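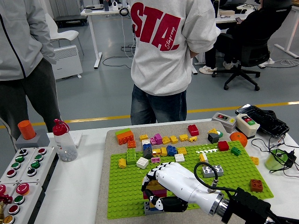 Building bricks on a green baseplate.

Trevmont Youth Football League
Coach Education and Player Safety Program
Progress report, second period (April through September)
Prepared for the Kolar Fund by Tineke Stevens, program manager

1. Status

The program is on schedule in two of its three work areas. Coach certification is complete for the fall season. Helmet and shoulder pad replacement is complete for the tackle divisions. Practice contact logging started late and has gaps, described in section 4. No change to the total grant amount is requested. One transfer between budget lines is requested in section 6.

2. Participation

Fall registration closed at 1286 players across the flag and tackle divisions. The Hastthorpe club joined the league this season and brought its own flag teams, which explains most of the growth on the flag side. Tackle registration in the oldest division fell slightly. Two clubs in that division have combined their rosters and play as one team under the Manalastas name.

The league added a division for first-year tackle players. Rosters are capped, kickoffs are replaced by a spot at the 30, and linemen start every play from a two-point stance. Officials were briefed on the changes before the preseason scrimmages and have asked for a one-page rule card, now in draft.

3. Coach certification

Every head coach and every listed assistant had to finish the course before the first padded practice. The course has an online part and an evening field session on tackling form, blocking progression and heat procedures. We ran 6 field sessions. The last was added for the Hastthorpe staff, who registered after the original dates had passed.

Coaches who missed the deadline were held off the field until they finished. This affected the opening week of practice at one club, where a certified assistant from another age group stood in.

Written feedback was mostly about the blocking segment. Line coaches wanted more time on hand placement and footwork and less on the overview of drills they already use. We will split the session by position group next year, with defensive line and offensive line staff working opposite each other for the second half.
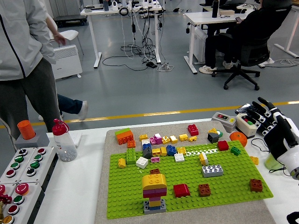 Desks and chairs, with people standing and seated.

4. Practice contact logging

Clubs are required to record minutes of full contact per practice for each tackle team. Logs are submitted weekly through a shared form. At the close of this period the league held 1679 practice entries. They vary in quality. Some teams enter contact minutes by drill, others enter a single total, and a few entered the full length of the practice in the contact field during the first two weeks.

The form has been revised. It now rejects a contact value equal to the practice length and asks for the drill type from a fixed list. Entries made before the revision have been marked and will be left out of the year-end comparison unless the club can correct them from its practice plans. The Manalastas staff have already done so.

Early entries should not be used to judge whether the contact limit is being met. We expect a usable set from the second half of the season only.

5. Equipment

All tackle helmets due for reconditioning were sent out after spring ball and returned before issue. Helmets that failed inspection were retired and replaced from the grant. Shoulder pads were replaced in the two youngest tackle divisions, where the fit problems reported last year were concentrated.

Delivery of the new blocking sleds was delayed by the supplier. The sleds reached the Trevmont field about 8 days into practice, and teams used hand shields in the meantime. One sled arrived with a damaged skid, and a replacement part is on order.

6. Budget

Spending on certification is under plan because the field sessions were held on league property and no rental was charged. Equipment is slightly over plan, mainly due to freight. We request approval to move the unspent rental amount to the equipment line. The transfer would cover the overage and the purchase of spare chin straps and jaw pads for the remainder of the season.

Athletic trainer coverage at games is being billed monthly and is on plan.

7. Next period

- Collect final contact logs within two weeks of the last playoff game.
- Issue the first-year tackle rule card to officials and head coaches.
- Inventory helmets at turn-in and book the reconditioning slot.
- Survey families in the first-year tackle division on whether they intend to return.
- Set spring dates for the position-group field sessions.

The year-end report will include the contact comparison by division and a final equipment count. Questions on the logs or the transfer request should go to the program manager.

Trevmont Youth Football League | Contact | Privacy | All rights reserved | Back to top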